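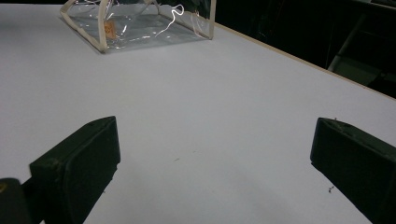
A white table, finally

11 August 2019

I have wanted a white table in the back room for years and kept talking myself out of it. White shows everything, people said, and the old pine one still had four legs. Then in the spring one of the legs went, and that settled it.

The new top came from a trade counter in Graltton that sells ends of stock. It was down as a second and I paid £18 for it, plus £16 for delivery, which seemed a lot for a short trip but I don't have a roof rack. I looked it over for an hour when it arrived and all I could find were a few tiny marks. I can live with those. The finish is matt, which I wanted, as the shiny white desk I had at my last job in Covley gave me a headache every afternoon.

The colour is not quite what I expected. In the shop it looked plain white. At home it is more of a pale grey with a bit of blue in it, and against the cream walls you notice. I may repaint the walls in September. I may also get used to it.

Getting it through the door took longer than anything else. Mattes Grube from next door came round and we tried it flat, then upright, then took the door off. The hinges had been painted over at least twice, so that was most of the morning gone. Once it was in, fixing it to the trestles was quick. I used the short screws that came with them and stopped every few turns to check nothing was coming through the top.

Cleaning so far has been easy. A damp cloth with a drop of washing-up liquid, then a dry one. Pencil comes off with an ordinary rubber. I spilt tea on it on the second evening and wiped it up straight away, so I can't tell you what happens if you leave it. I am keeping cream cleaner well away from it, having ruined a worktop that way once.

What I mainly use it for is sorting. I have my aunt's buttons and buckles to go through, three biscuit tins of them, and on the pine table the brown ones vanished into the grain. On this one I can see the lot. It's good for cutting out as well, with a mat underneath.

The rule I've made is that nothing lives on it. When I finish, it all goes back in the tins and the tins go back on the shelf. I have kept to that for 2 weeks, apart from one evening with the ironing.

Next job is the lamp. The old one clamped on to the pine table and its jaws are too narrow for the new top, so I need either a wider clamp or one that stands on the floor.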